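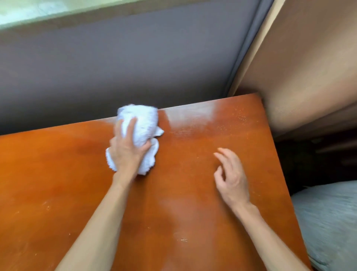 Wekholm Climate List Digest, Vol. 10, Issue 2

Date: 19/07/2020
Subject: Re: Station move and the Pridar temperature series

An earlier message on this list said:

> The Pridar station was moved uphill in the middle of the
> record. After the move it reads cooler, and the group
> adjusted the older values down. I do not see why we should
> trust a trend that comes out of an adjustment.

Thank you for this message. I understand the worry, but I think the adjustment is described quite well in the notes which came with the data. The new site is 100 meters higher than the old one, so a cooler reading is what one must expect. If the older values stay as they are, the series shows a cooling which did not happen in the air, only in the place of the thermometer.

I compared the raw monthly values with Nilov, which is the nearest station and was never moved. The step at Pridar is very clear in the difference between the two. In the adjusted file the step is gone.

What I miss is the uncertainty of the correction. The notes give one number for all months, and in winter the valley often has colder air at the bottom, so I doubt that one number is enough. Has somebody on the list tried it by season?

I can send my table, it has more than 500 rows, in plain text. The Tiêu station I did not use, the gaps are too long. I will be without a connection for the first part of August, so please excuse a slow answer.

With kind regards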